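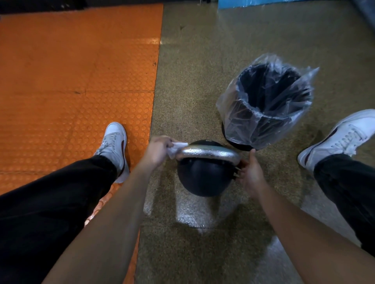

Weights room, equipment upkeep - March, second entry

Started at 6 in the morning so the floor would be clear before the early group. Meinir Lewis had the rack list from last time and I worked from a copy of it. The plan was handles first, then bodies, then the floor, and the mat last.

Kettlebells

Wiped by hand with white tissue, one bell at a time, on the terrazzo beside the orange mat. I tried doing them on the mat in February and the studs hold every bit of water that runs off, so the hard floor is better. Set the bell down between your feet, one hand on each side of the handle, and work the tissue from the left end over the top to where the handle goes into the body. The underside of the arch is the part that gets missed. So is the rim just below the handle, where the white lettering is. Don't scrub the lettering. Two of the older bells have lost theirs and we have to keep weighing them to know what they are.

The silver handles show beads of water very clearly and the black bodies hardly show it at all. A body can look finished and still leave a ring on the rack shelf. I now go over the body twice, the second time with a fresh piece of tissue.

Spray: still the Zokport concentrate, mixed weak. Meinir asked if we could go weaker again. I did half the rack at the usual mix and half at half strength, and marked the second lot with a strip of tape on the base. By eye there was no difference between them at 7. I will look for streaks and for any tacky feel on the handles next time and write it here. If the weak mix does the job we should move to it, because the strong one dries out your hands after a full rack.

Tissue versus cloth

Went through a lot of tissue again. It is good for soaking up and bad for rubbing. Once it is damp it balls up and leaves crumbs where the handle meets the body, and those have to be picked out with a fingernail. The blue cloths from Benmoussa do not shed but they need washing and we are always short of them by the end of the week. Suggest:

- tissue for the first pass on the handle, to take the water off
- cloth for the second pass and for the body
- used tissue straight into the small black bin, used cloths into the bucket by the sink

The small bin works well if it is carried along from bell to bell. The clear liners we have are too big for it and the extra stands up around the rim, so fold it well down the outside or it catches your sleeve. A smaller size would be nicer. Meinir is going to see what Ullen stock. We have most of a carton of the big ones left, 1000 to a carton, so there is no hurry, and I would not throw them out. They fit the bin in the corridor.

Rust check

Ran a dry finger around the join on every handle. Three bells have a brown spot at the join, all on the left when the lettering faces you. Same three as in the winter list, and one of them is a bit bigger than I drew it. Fine steel wool on that one, then a thin wipe of oil, then dry cloth until it stopped feeling slick. It should stay off the rack until tomorrow. I put it on the low shelf in the store with a note on it. The other two got oil only.

I think the spots come from putting the bells back damp. The shelf lip sits right against the handle join on the bottom row and air does not get in there. Could try turning the bottom row a quarter turn so the join faces out. Meinir says people will just put them back however they like, and she is probably right, but it costs nothing to try for a few weeks.

Mat

Lifted the near edge of the orange mat and swept under it. Grit, hair ties, one collar clip. Studs brushed with the stiff brush and plain water, no spray. The spray makes the rubber slippery for the rest of the morning and we had a complaint over it last year. Brush in circles around the studs. Going straight across only moves the dirt from one side of a stud to the other.

The edge where the mat meets the terrazzo is lifting slightly at the far end. Not enough to trip on yet. Biva quoted for new edging strip in the fall and I can't find the paper. Will ask them to send it again.

Floor

Terrazzo mopped once, well wrung. There is a dull patch by the rack where bells get set down, and mopping does nothing for it. The speckle hides most marks, so go by how the light falls from the door side. I found four small chips that way. They are old, with dirt in them, and I did not fill them. If somebody wants to do that properly, the filler is on the top shelf in the store, behind the chalk. Check that it has not gone hard.

Time

Full rack, mat and floor took 60 minutes with two of us. The bells were more than half of that. On my own I would leave the mat for another day.

Supplies

- Tissue: almost 4000 sheets left in the store. Fine until summer at this rate, longer if we switch the second pass to cloth.
- Zokport: one full bottle, one a third full. Use the open one up first. The cap on it is cracked, so keep it upright.
- Cloths: need more. Ask Benmoussa for the thicker kind if they still do it.
- Steel wool: one pad.
- Oil: plenty.

To do next time

- Check taped bells against the others
- Look at the oiled joins - sketch the big spot again and put the sketch next to the old one
- Quarter turn on the bottom row, with a note on the rack
- Ring Biva for the edging quote
- Move the stiff brush to the hook by the mat. It was in the corridor again and I lost time looking for it.

Added later, 11 in the morning: the bell in the store still feels a little oily at the top of the handle. Went over it with a dry cloth and left it where it was. Meinir has the key if anyone needs that weight before tomorrow, but please use the next one up.

We use cookies to remember your settings on this site. Accept / Manage choices

Contact | Back to top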